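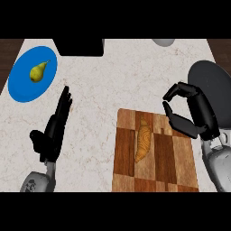

When does a bimanual run count as a pass under our rules? When both arms finish inside the limits and the log shows no contact between the hands at any point.

Friday, Melgate bench notes

Kitchen scene, two arms, simulated. Rule changes agreed after the Endix comparison:

Reset check comes first. Any object further than 15 mm from its listed start pose voids the run — void, so it stays out of the failure count.

Contact between hand and worktop is allowed up to the force limit. Contact between the two hands is a fail, however light.

Seeds are fixed before the batch starts. No swapping afterwards. Last batch was nearly 1,000 runs and 2 seeds had been reused; both removed from the table.

Lukáč script still writes voids as fails. Patch before the next batch.

Wotex want joint limits quoted in degrees. Our config is in radians. Convert at export only, leave the config alone.

Still open: time limit for the pear task.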